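Was heißt eigentlich »585« im Ring?

Schau mal ganz genau in einen Goldring rein. Innen! Da steht oft eine winzige Zahl. Lupe holen, Lampe an.

Die Zahl heißt Stempel. Oder Punze, komisches Wort. Sie verrät, wie viel echtes Gold drin ist. Bei 585 sind das 585 von 1000 Teilen — also ein bisschen mehr als die Hälfte.

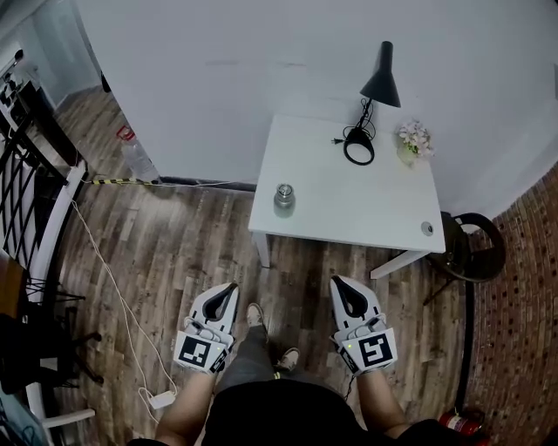 *Lesezeit: 4 Minuten*

Und der Rest? Silber und Kupfer meistens. Reines Gold ist nämlich ziemlich weich. Ein Ring daraus kriegt schnell Kratzer und Dellen. Darum wird gemischt. So eine Mischung heißt **Legierung**.

Wie beim Kuchenteig, nur viel heißer. Gold schmilzt erst bei über 1000 Grad! Bitte nicht zuhause probieren.

**Und die Farben?**

- viel Kupfer: Rotgold
- Silber und Kupfer: Gelbgold
- Palladium dazu: Weißgold

Manche Leute sagen auch Karat. Reines Gold hat 24 Karat. Ein Ring mit 18 Karat hat also 18 Teile Gold und dazu noch 6 Teile anderes Metall. Da steht dann 750 drin. Rechne ruhig mal nach, geht auf.

In der Goldschmiede in Welitz dürfen Kinder ab 8 Jahren im Januar selber stempeln. Auf Kupferblech, Gold wär zu teuer. Ein Schlag mit dem Hammer, fertig. Finger weg vorher!! Das Blech darf man mitnemen.

Kein Stempel drin? Kann trotzdem Gold sein. Bei alten Ringen ist er manchmal einfach weggerieben — oder beim Engermachen rausgesägt worden. Dann muss der Goldschmied prüfen. Mit Prüfstein und Säure, das erklären wir nächstes mal.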